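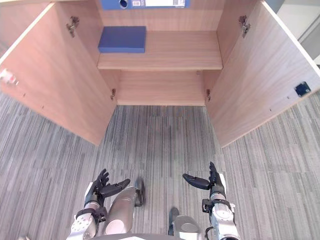 Iresha Selvanayagam
Staff writer, materials and standards

Tuesday, May 15, 2018

Furniture maker Geltwood will change the adhesive used in all of its flat-pack storage lines by January, the company told retailers in a notice issued this week. The new resin, supplied by Drorketti, releases less formaldehyde as it cures and during the first months after assembly.

The change applies to the board core and the bond between the core and the surface layer. Panel thickness, hinge positions and drilling patterns stay the same, so existing spare parts will fit units made before and after the switch.

Geltwood ran chamber tests on 80 sample panels at its Purninwood plant. Panels were held at constant temperature and humidity for 14 days, with air samples drawn at fixed intervals. The company reports that emissions were lower than with the current resin at every interval, but it has not released the full data. A summary is due to go to retailers with the next price list.

Press times are the main cost. The new resin needs longer under heat to reach the same bond strength, and the plant expects output per shift to fall during the changeover. Two of the presses will be refitted first - the others will follow once the settings have been confirmed in regular production. Some 20 workers will be retrained on mixing and press control.

Eyvindsson, which sells Geltwood units under its own label, said it would not raise prices this year. It has asked for the new panels to carry a separate batch code so that stores can keep old and new stock apart in the warehouse. Geltwood has agreed to print the code on the carton and on the back edge of each panel.

Units already in homes are not affected by the notice and no recall is planned. Stock made with the current resin will stay on sale until it runs out.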